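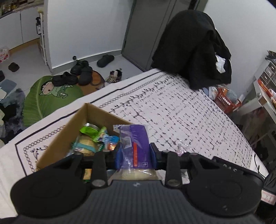 Fomadero Cotton Sheet Set, Queen: Review After One Summer

I bought the printed set in August for $50. It comes with a fitted sheet, a flat sheet and two pillowcases. Ours is white with small black dashes and sprigs.

The fabric is crisp at first and softens after three or four washes. I wash on warm and dry on low. The black print has not faded. The fitted sheet shrank a little in length but still goes on without a fight. It stays put on our 12-inch mattress, although the elastic is thin at the corners.

The pillowcases are the weak point. They are cut short, and one seam opened after 29 nights. Customer service sent a new pair and did not ask for the old ones back.

Crumbs and lint show less on the print than on our plain Bickerstaff set, which cost $20 more. It does wrinkle if you leave it in the dryer.

I would buy the sheets again and get pillowcases somewhere else.

Reviewed by Denise Tindall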